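Project report: Tracking the pose of hand-held grippers with marker cubes

Author: Indira Varghese
Submitted: November 30, 2025

1. Background

In our group, demonstrations for robot learning are recorded by people who carry two grippers in their hands and wear a camera on the head. The recorded movements are later used to train a policy. For the training we need to know where each gripper is, relative to the camera, at every moment of the recording. My project was to write the software part which finds this position and orientation. The module is called Skindon, and it sends its results to Plasorby, the older tool of the group which keeps the recordings and cuts them into episodes.

When I started in January, Plasorby had already one tracker, written by an earlier student. It searched for single flat markers. It worked well if the marker was turned to the camera, but it lost the gripper as soon as the wrist was rotated. The cube was introduced for this reason, but the software still treated each face as a separate object and simply took the biggest one. The result was jumping between faces.

2. Method

Skindon treats the cube as one rigid body. The position of each marker corner on the cube is written in a calibration file. In each image, all visible corners from all faces of the same cube are collected and one pose is solved from them together. If only one face is found, the solution can have two possible orientations which both fit almost equally well. In this case I keep both and choose the one nearer to the prediction from the previous images.

The prediction is a simple constant velocity model. I tried also a model with acceleration, but it followed the noise too much and I removed it.

The left and right cubes carry different marker numbers, so they should not be exchanged. In the first version they were exchanged anyway, when a marker was read wrongly at a strong angle. I added a rule that one face alone cannot change the identity of a track. Two faces with matching numbers are needed for this.

The lens on the head camera is very wide, and straight things near the border of the image look strongly tilted. The corner positions must be corrected before the pose is solved. I do not correct the whole image, as this takes long and makes the border regions blurred. I correct only the corner points after detection. 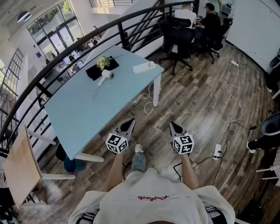
Photo: Indira Varghese / Skindon project

The view from the head camera also shows why the background matters. The cubes are white with black square patterns, and the surroundings contain many other strong contrasts: the multi-pane window with dark frames, the bars of the railing, black cables on the planks, and two striped patches near the lower edge of the shirt. My first detector used a low threshold and gave false candidates in windows and railings. They were nearly always rejected in the decoding step, but the decoding of so many candidates made the program slow. Now the detector looks first in a region near the predicted cube position and searches the full image only if nothing is found there.

3. Evaluation

I used 17 recordings for the evaluation. From them I selected 1,033 images and marked the cube corners by hand. This work was longer than I had planned, and I would recommend to the next student to write a small labelling tool at the beginning. I did it only after the first recordings were finished.

The cameras record at 60 images per second. On the workstation Roy, Skindon can keep this speed when the region search is successful. When both cubes are lost at the same time, it falls behind and must catch up later. For offline processing this is acceptable, but a live preview would stop for a moment.

Compared with the old tracker, the jumping between faces has disappeared in all evaluated recordings. The remaining errors are mostly of these kinds:

Only one face visible, and the hand changes direction quickly. The prediction is then wrong and the wrong orientation is selected. It is corrected when a second face appears.

Cube near the image border. The lens model is less exact there, and the distance to the cube is estimated too short.

Strong light from a window behind the cube. The white area becomes very bright and the corners move a little.

For the second kind of error I made a new calibration with more board positions near the border. It became better, but it did not disappear.

4. Connection to Plasorby

Skindon writes one line per image and gripper, with the time, the pose, the number of faces used and a quality value. Plasorby reads this and marks parts with low quality in its timeline, so that the person who checks the recordings can decide if an episode is kept. I first wanted to fill such gaps automatically by interpolation. My supervisor did not agree, because a filled gap looks the same as a measured movement in the training data. Now interpolation is possible only for gaps of up to 2 images, and these lines carry a flag.

5. Open points

The calibration file must be made separately for each cube. If a cube is taken off and mounted again, the offset between cube and gripper jaw has to be measured again too, and the software does not notice if this was forgotten. A check at the start of each recording, for example touching the two gripper tips together, could find this error. I have written the function for it, but it is not tested enough and is switched off in the delivered version.

The opening of the jaws is not part of Skindon. It is read by another module, Lustix, and the two time stamps are aligned in Plasorby. In one recording the alignment was wrong by several images and I could not find the reason. The recording is kept in the test folder with a note.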